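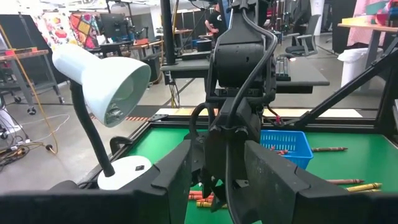 Sedusent Household Tasks Group
Table Cell Inspection – Kakel two-arm station, crayon tidy-up
Site: Tarawneh building, ground floor
Date of inspection: Friday, July 20, 2018
Inspected by: Brândușa Enache
Cell lead: Fares Yammine
Operators: Dima Nasrallah, Shadi Nassar
Report to: Benedek Vass

Key: OK / Attention / Fail / N/A. Comments are mine unless initialled.

Section 1. Before power on

1.1 Emergency stop within reach of the operator's chair
OK
Pressed it twice with the arms moving slowly. Both arms held where they were and nothing drooped.

1.2 Second emergency stop within reach of a person at the far side of the table
Attention
There is one, but I had to lean for it, and I have long arms. Dima does not. Please move it closer to the basket end. Re-check before the next long session.
FY: Will do, bracket ordered.

1.3 Floor tape present and unbroken
Attention
Orange and black tape is good and bright where it passes the table. It has started to lift near the door. Replace that length and leave the rest.

1.4 Floor cables tidy and out of the walking route
Fail
Cables and power strips in a tangle on the floor, and a yellow cable running across open floor as well. The arms are trying to learn to tidy up and we can't coil a cable! Cable covers for anything that crosses where people walk, and the power strips up off the floor. This is the only Fail on the sheet, so let's get rid of it.
SN: Covers are in the stores, I'll fit them on Monday.

1.5 Rails and struts tight
OK
Went round with a hex key. One bolt on the far rail took a quarter turn.

1.6 Lamp and other loose items on the table stable
Attention
The white desk lamp is light and has a bendy neck. Fine as a thing for the arms to avoid, and a very good test of whether they notice it, but it needs something holding the base down. Sticky pads would do. Is it meant to be switched on for runs? The task sheet doesn't say.
FY: Off. I'll add it to the sheet.

Section 2. Arms and grippers

2.1 Cable loops at the wrist clear of joints through full movement
Attention
Watched this one for a long time. The loop needs enough slack for the wrist to turn, and with enough slack it sticks out far enough to catch a lamp or somebody's sleeve. No wear on the jacket that I could find. Add a clip halfway along and look at it weekly until November, then we can decide whether to go back to monthly.

2.2 Small wires at the gripper secured
OK
Tugged gently. All seated. I would still like a bit of sleeving on the red ones.

2.3 Gripper force limit set for this task
OK
Set to the crayon profile, and I have put my own finger in it. Firm handshake, no more. I am delighted with how this has come on. In the spring the same gripper was snapping wax clean in half, and now it picks up a crayon by the paper and puts it down again with the paper still on.

2.4 Jaws stop above the table surface
OK, with a comment
The software floor is set properly. It is a crayon's thickness of margin though, so if anybody changes the table covering, this has to be measured again. Fares, please write that on the cell log and not just in your head.

2.5 Both arms aware of each other
OK
Ran the crossing test from the Rorkard test set at low speed, 3 passes. The left arm waited every time. At full speed it waits as well, but later than I'd like, and I stepped back without meaning to. Keep to the low speed whenever a person is at the table.

Section 3. People at the table

3.1 Arms paused before hands cross the rail
Attention
The rule is understood and people can recite it. What I saw in practice was a reset done with the arms still live and parked. Parked isn't paused. Please pause at the panel, wait for the tone, then reach in.
DN: That was me, sorry. The tone is very quiet when the ventilation is on.
Good point, Dima, and worth more than my tick box. Fares to turn the tone up or add a light.

3.2 No loose sleeves, lanyards or long necklaces
OK
Short sleeves all round today.

3.3 Cloths and wipes kept off the table during a run
OK
Wipe down between runs only. Fold the cloth and take it away with you.

3.4 One person in charge of the reset, named on the sheet
OK
Names filled in for the whole week. 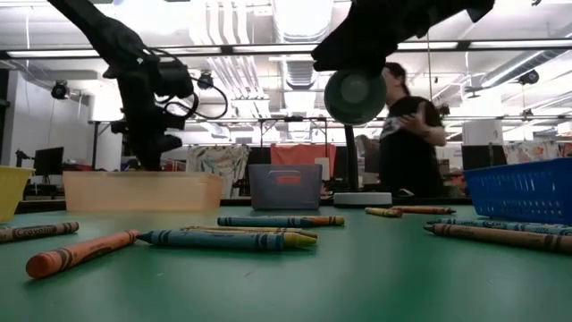 Reset side of the crayon table, bins and basket along the far edge.

Section 4. Objects and containers

4.1 Containers undamaged, no sharp edges
OK
Ran a cloth round every rim. The grey bin has a burr inside the cutout handle, too small to hurt but I took it off with a file anyway.

4.2 Containers within reach of both arms
Attention
The blue basket sits well out to the right. One arm reaches it easily and the other has to stretch, and a stretched arm wobbles. Fine if you want to test that. If you don't, bring it in a hand's width.

4.3 Objects suitable (non-toxic, no splinters, nothing that rolls under feet)
OK, with a comment
Wax crayons are a lovely choice and I'd keep them. They are cheap, they come in different lengths once they've been used, and they lie at any old angle. They also roll off and get trodden on, and wax on a smooth floor is slippery. Sweep at the end of each session, including under the table.

4.4 Table surface clean and matte
Attention
White specks and scuffs on the green. Not a safety matter, but Shadi tells me the vision occasionally goes for a speck as if it were something to pick up. Wipe it and see what comes off. What doesn't come off is scuffing and will need a new sheet at some point (see 2.4 before you do it).

4.5 Upright pole and disc on round base stable
OK
Nudged it with the back of a gripper at low speed. It slid and stayed standing.

Section 5. Cameras and logging

5.1 Overhead cameras fixed and safety-wired
OK
Checked each from the ladder. Dusty, but going nowhere.

5.2 Stop events logged with time and cause
OK
The log now stands at 3,497 runs and I read through the stops for the last month. Nearly all are somebody pausing to pick a crayon off the floor. No contact with a person.

5.3 Log reviewed by somebody outside the cell
Attention
Only by me. Benedek, could one of the kitchen cell people take a turn?

Section 6. Is it doing the chore?

Not strictly an inspection heading, but Benedek asks for it every time and I enjoy writing it.

6.1 Completes the tidy-up without help
Partly
With crayons well apart and a bin nearby, it is very good. The last batch I sat in on put away almost 96 per cent of them, and I found myself cheering. With crayons stacked on each other or tucked against a basket it slows right down, tries the same grasp again and then sometimes drags the lot sideways. A five-year-old is faster. A five-year-old also draws on the table.

6.2 Recovers from a dropped object
Partly
On the table, yes, and this is new since my last visit. Off the table, no. It has no idea there is a floor.

6.3 Could be left alone with it in a home
No
Not yet, and I'd say so to anyone who asked. The arms don't know a hand from a basket reliably enough, and everything safe about this cell depends on people keeping to the rules in section 3. But I would happily let it run in a shop or a workshop behind a proper guard, sorting small parts at the end of the day, and a year ago I wouldn't have signed that either. What a change!

6.4 Suggested next chore
Putting lids back on felt pens. Small forces, nothing sharp, and every household I know needs it doing. Dima would prefer socks. Socks are fine by me too, provided the wrist loop in 2.1 has its clip first.

Actions
1.2 Move far side stop – Fares
1.3 Replace lifting tape by the door – Shadi
1.4 Cable covers, power strips off the floor – Shadi, before any further visitors
1.6 Fix lamp base, add lamp state to task sheet – Fares
2.1 Clip on wrist loop, weekly look – Dima
3.1 Louder tone or light at the panel – Fares
4.2 Decide on basket position – Fares
4.4 Wipe table, report what's left – Shadi
5.3 Outside reader for the stop log – Benedek

Cell may run at low speed with people present once 1.4 is done. Full speed with the area clear only. Re-inspection in 3 weeks, and please leave me a few crayons to throw about.

Signed: B. Enache
Seen by cell lead: F. Yammine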